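News > Local services > Water

Search this site Enter keyword Go

Print this page | E-mail this to a friend

Water hardness notice extended to Clunance

Households in Clunance will receive a revised water hardness notice from 2nd January, following a change in the source of supply. Water for the district was previously drawn from the Dillenen reservoir alone. It is now blended with groundwater from the Hirano boreholes, which pass through chalk and carry a higher level of dissolved calcium.

The supplier, Drandar Water, has moved the district from the "moderately soft" band to "hard". The change does not affect the safety of the supply. Residents may see more scale in kettles and on shower heads, and may need to change the salt setting on dishwashers. Bottled water is not required for drinking or for making up infant feeds.
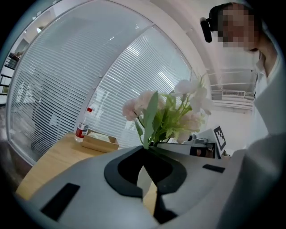 Blending and pressure

The two sources meet at a mixing chamber north of the village. The ratio is set by valve and checked against a conductivity reading at the outlet. Drandar said the proportion of groundwater would be highest in late summer, when the reservoir is drawn down, and that the position would be reviewed in September.

Pressure at the boundary stop tap is not expected to change. Properties above the old railway line are fed through a separate booster main, and 2000 metres of this has been relined. The remaining length is cast iron and will be flushed at night. Short periods of discoloured water are possible while flushing takes place. Customers affected should run the kitchen cold tap until it clears and should avoid using the washing machine in the meantime. 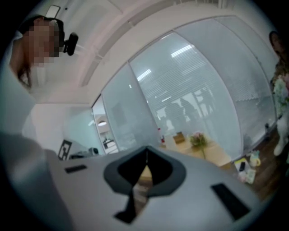

Thảo Thân
Utilities Correspondent

Owners of water softeners should reset the unit to the new hardness figure, which is printed on the second page of the notice. Units with a timer will regenerate too seldom if left at the old setting. Metered charges are unchanged. Tenants should pass the notice to their landlord where the boiler is covered by a service agreement, as some agreements require a scale inhibitor to be fitted in hard water areas.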